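Bench tips for the Hindcombe robotics club

Cover the bench with felt before a two-handed pick-up session. Felt stops light packages from sliding when the fingers close, and it keeps glare down. Brush it with a lint roller; do not wash it.

Mix the objects. A set that is all boxes teaches the team very little. Include something soft, something clear and something with a narrow neck or lid. Keep tall items toward the back so they do not block the head camera. 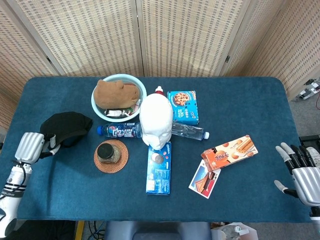 Tape over the lid of any jar that holds loose grains. Snack boxes should be replaced when the corners go soft, as the grip settings will drift with them. Log the change on the Plevus sheet.

Set speed to the lowest step for the first 2 runs after any layout change. Route cables along the floor and tape them down. Wipe fingertips with a dry microfiber cloth after 17 cycles, and check the finger joints for play at 1000. Spare tape is in the Engebretsen drawer.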